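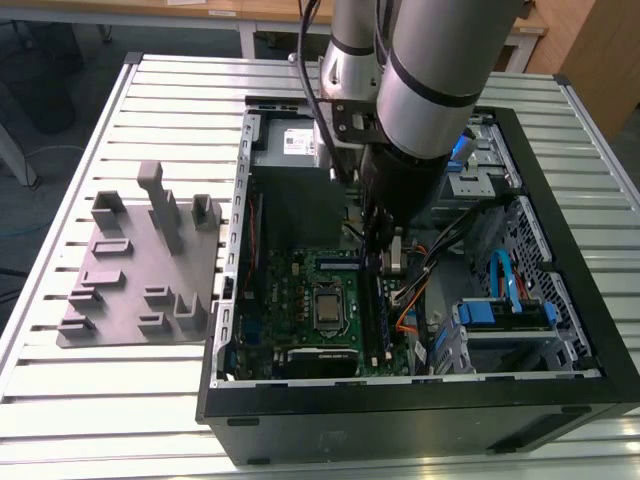
Do I have to learn the name of every part before I'm allowed to take one out?

You need six names to start with, and the rest will come as you go. For the first bench session those six are power supply, motherboard, processor, memory slot, expansion slot and drive cage. If you can put a finger near each of them (near, please, and gently) and say the right word, you are ready to pick up a screwdriver. Kathleen Mulcahy, who taught this unit before me, used to ask for sixteen, and I still have people write to me years later to say they remember all of them, but I have found that the first six carry you a very long way.

Unit 2: Inside the Desktop Case
Evening course in computer repair, Selstead Workshop, Room 6
Notes by Eamon Kinsella

Before you begin

Shut the computer down from its menu, switch off the supply at the back and pull the power cord out of the wall. Then press the front power button once and hold it for a few seconds. Take off the side panel and put it somewhere it won't be stepped on. We lost one in June that way and it has never closed properly again.

Lay the tower on its side with the open side up. I know some of you like to work with it standing, as you would have it under a desk at home, and you can certainly do it, but everything is harder: screws drop to the bottom, cards sag as they come loose, and your wrists get tired. On its side the whole machine opens up like a shallow tray, and you can look straight down into it and take your time.

Wear the wrist strap and clip it to bare metal on the case. Please do this every time, even when you are only looking.

Finding your way around

Start with the power supply, as it is the easiest thing to recognize. It is a plain metal box in one corner, nearly always with a label on it. Read the label and copy the wattage and the model into your notebook. We do not open the power supply itself in this course, and I would ask you not to do it at home either, even with the cord out.

From the power supply, follow the wires. A bundle of them goes to the motherboard, and others go off to the drives. Don't pull anything yet. Just follow each one with your eye from end to end, and say where it goes. Students are always in a hurry to get past this step, and I was too when I was learning — I once spent most of a Monday evening hunting for a fault that was a drive cable I had never plugged back in.

The motherboard is the big flat board that everything else plugs into. The processor sits in a square socket with a frame that holds it down. In normal use you won't see it, as a heatsink covers it, and when you do see that square metal lid you should keep your fingers off it and keep dust and crumbs away. Memory slots are long and narrow and stand close to the processor. Expansion slots are long as well, but they run toward the back of the case, so that the end of a card can show its sockets to the outside world.

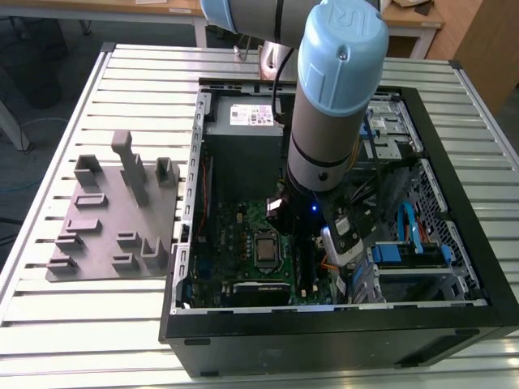

Figure 2. Tower on its side with the cover off: power supply, motherboard with the processor in its socket, drive cage to the right.

Cables and their colors

People ask every year what the colors mean. On the thin, flat-ended data cables that run to drives, the color means very little. Makers use orange, red, blue, black and whatever else they have, and a red one does the same job as a blue one. What the color does give you is a way to keep track. Write down "orange cable, nearest socket to the edge" before you unplug it, and you will thank yourself on the way back.

The wires coming out of the power supply are a different matter, and there the colors do stand for different voltages on many older units. We will come to that in Unit 5 with Caoimhe Gilmartin, who is much better at it than I am.

The drive cage

Drives live in a metal cage, often with holes punched in it to let the air through. Many cases have small plastic latches or clip-in carriers, so you may not need a screwdriver. Squeeze or slide the latch, feel for the point where it gives, and draw the drive out level. If it won't move, stop and look for a cable still attached at the back. It is almost always a cable!

Bench work for this week

Work in pairs. One person points and names, the other draws. Your drawing doesn't have to be pretty, but it should show the six parts, the path of at least one data cable, and the position of any latch you find. Change places and do it again on a second machine, as the layouts differ more than you would expect.

Hand your drawings to Kayode Olaniyan or leave them in the tray marked 478 by the door. Keep your own copy, as you will need it in Unit 3 when we take the memory out and put it back.

Reading: the Gurken bench manual, chapter 6, up to the part on fans. You can skip the tables.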